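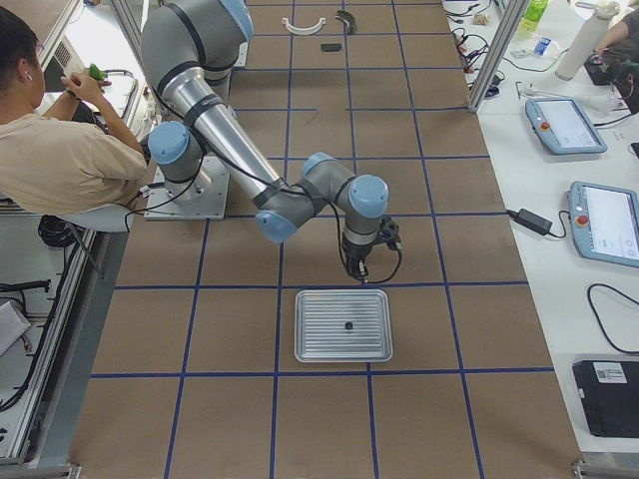 Is it worth giving up a whole morning to stand and watch a robot arm pick things up? I think it is, particularly if all you know of robots comes from films or from adverts with stirring music, and I would say so even to people who are sure they wouldn't enjoy it.

Why I liked the slow robots best

July 20, 2019
By Lacey Stockdale

Print this article | E-mail this article

I went to the open day at the Clemberg workshops with my brother-in-law, who had a spare ticket and a free parking space, and I will admit that the parking space had a lot to do with it. We had the usual paper cup of tea and the usual talk in the entrance hall (a man from Wasis, very pleasant, far too many slides), and then we were let loose to wander. Most visitors made straight for the big hall, where a packing machine was doing 36 boxes a minute and making a splendid racket. I watched it for a while and clapped with everyone else. Then I got a bit of a headache and went looking for somewhere quieter, and so I found the room I really want to write about.

It had a long table covered in brown, marked off in squares with blue tape like a giant's draughts board, and silver arms with pale blue caps on their joints. I stayed there until they wanted to lock up!

My feeling, and I've bored my family with it since, is that we show the public the wrong half of this business. We show them the finished thing going at full tilt, and they go home either dazzled or frightened for their jobs, and neither does them much good. What I saw in that quiet room was people at work. Somebody puts an object down, the arm reaches for it, somebody thinks a bit, and round it goes again.

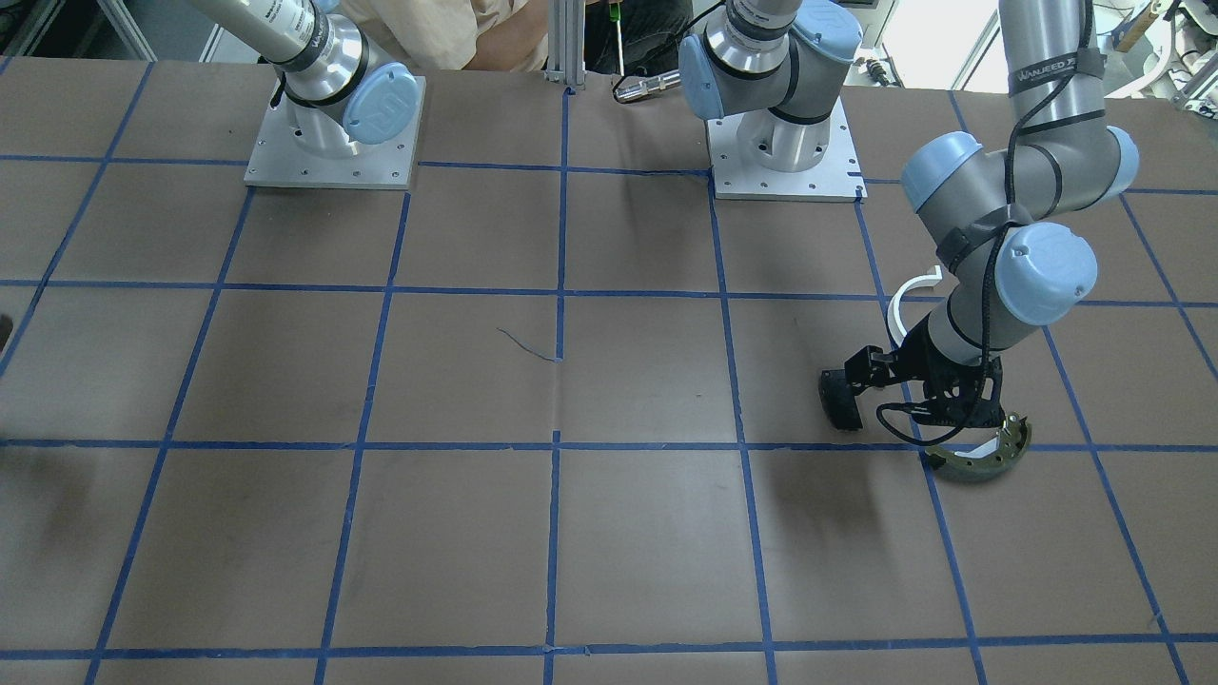 I asked the young woman on the door how often they would do the same small movement, and she said 100 times was an ordinary sort of day, in the tone my mother used for peeling potatoes. I found that very cheering. It put me in mind of my years at the Beaulieu upholstery works, where I spent most of my first October learning to pick up a tack without looking at it. My hands were hopeless and then, some weeks on, they weren't, and I couldn't have told you what had changed. Picking things up is hard. We forget because we all learned it before we could talk, and a small black thing on a tray is a different job from a great curved lump of metal, as anyone who has dropped either on a foot will know.

So I would like to see more open days run from the quiet end. Put the chairs out in the slow room, let people ask their daft questions (I asked several), and keep the noisy hall for afterwards, with the tea. I know the answer will be that firms pay for these events and firms want a show, and I do see that.
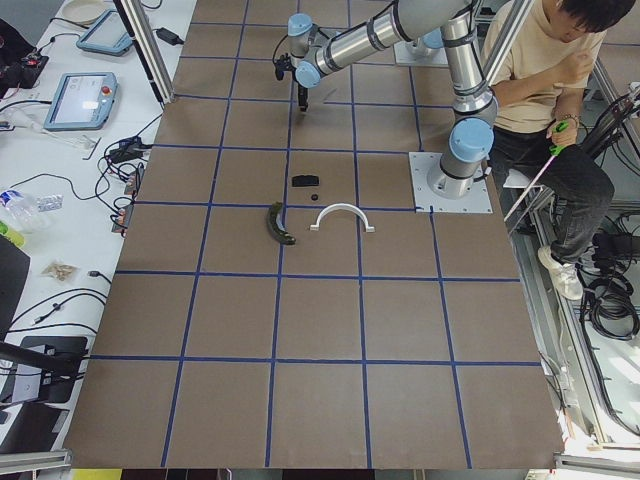 Eilif Lundgren thinks I am being soft about it, and wrote back when I sent him a draft of this to say that children need the fast machines first or they will never come through the door at all. He may be right about children. My niece is five and she would have chosen the boxes, no question. But there were plenty of grown-ups in that big hall who looked to me as if they'd had enough by eleven, and a sit down and something slow to look at would have done them the world of good.

The Telau people are holding theirs in October and I've already put my name down. I shall be bringing a cushion.

Reader comments

marrowfat
I was at Clemberg too and never found the quiet room. The signs were dreadful. Was it past the lifts?

Old Tacker
Beaulieu! I did 2 years there on the cutting side. You're right about the tacks.

J.P.
Nice piece but I'd still rather see the boxes.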